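04/12/2025

Cheguei a casa tarde e com a cabeça cheia de contas. Escrevo em português também hoje, como prometi a mim em August, perdão, em agosto, quando comecei este caderno. Ainda erro nas palavras pequenas, mas as palavras do armazém já as sei quase todas.

Passei a manhã a fazer o orçamento do próximo ano para a célula de picking. A Kulel mandou a segunda proposta. É mais clara do que a primeira, mas continua a faltar o preço dos dedos de substituição para a garra, e eu não assino nada sem esse preço. Os dedos são a peça que se gasta. Na proposta aparecem numa linha só, com a palavra "consumíveis", e ao lado não está nenhum valor. Telefonei duas vezes. Na segunda disseram-me que respondem até ao fim da semana.

Depois do almoço fui para junto da estante, porque no escritório não consigo pensar bem nas caixas. Fiquei ali com o caderno em cima do joelho e fiz a lista do que temos de comprar e do que pode esperar.
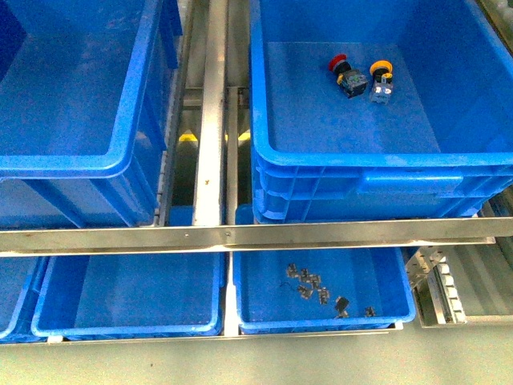 Foto: arquivo do projeto Villalobos

As caixas azuis são o ponto mais difícil do orçamento, o que parece estranho, pois são o artigo mais barato. Preciso de 300 se quisermos equipar as duas estantes, e de 200 se ficarmos só com uma. A Novedard faz um desconto a partir da quantidade maior. O meu chefe prefere começar com uma estante e ver. Eu compreendo, mas comprar em duas vezes custa-nos mais transporte, e tenho medo de que na segunda encomenda o modelo já seja um pouco diferente. Com pessoas isto não importa. Com uma garra, uma borda mais alta já pode ser um problema.

Também pensei muito nas caixas baixas. Para as peças miúdas, como os clipes escuros que estão no nível de baixo, a caixa baixa parece-me boa escolha: chega-se ao fundo com facilidade. Para os botões de comando ainda não sei. Um botão de emergência com a cabeça vermelha ocupa mais espaço quando fica deitado, e quase todos acabam deitados. Talvez valha a pena pedir divisórias. Escrevi "divisórias?" na margem e pus dois riscos por baixo.

Às quatro horas vi a garra trabalhar na caixa dos botões. Fiquei mais tempo do que queria. Gosto de olhar para isto, mas hoje olhei com olhos de comprador, e um comprador vê primeiro o desgaste. Os dedos têm as bordas raspadas e sujas, e a ponta do esquerdo está gasta. Apontei: dois jogos de dedos por ano, no mínimo, e um terceiro de reserva. A garantia proposta é de 12 meses, mas não cobre os dedos. Perguntei se existe um material mais resistente e a resposta foi que sim, com outro preço, e que esse preço também me será enviado. Já espero muitos preços.

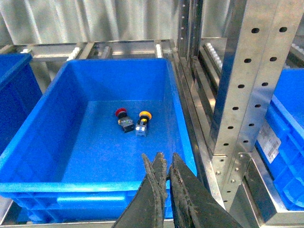
A garra junto à caixa dos botões, o vermelho e o amarelo lado a lado.

A outra dúvida são os rolos. A Wodudley propõe calhas de rolos novas para todos os níveis, por 613 euros cada nível, montagem incluída. É dinheiro. Por outro lado, a estrutura de aço é furada e permite mudar a altura dos níveis, portanto não vejo razão para comprar estantes novas, como estava no primeiro plano. Risquei essa linha com muito prazer. O que poupamos ali pode ir para uma segunda câmara, ou para a formação, que no orçamento fica sempre em último lugar e depois desaparece.

Pedi também que as etiquetas com código de barras entrassem na encomenda das caixas. É uma despesa pequena, mas se ninguém a escreve, em janeiro andamos a pedir etiquetas emprestadas ao piso de cima.

O que me falta para amanhã:
preço dos dedos, normal e resistente
prazo de entrega das caixas, por escrito
medidas da caixa baixa, por dentro e por fora
decidir se peço uma ou duas garras

A última linha é a que me tira o sono. Com uma garra só, qualquer avaria pára a célula inteira. Com duas, passo o limite que me deram e tenho de ir explicar-me lá acima, em português, com todos a olhar para mim. Já preparei a primeira frase – "Gostaria de apresentar uma alternativa" – e acho que está correta.

Jantei sopa. Amanhã levanto-me às seis e meia e telefono outra vez à Kulel antes da reunião.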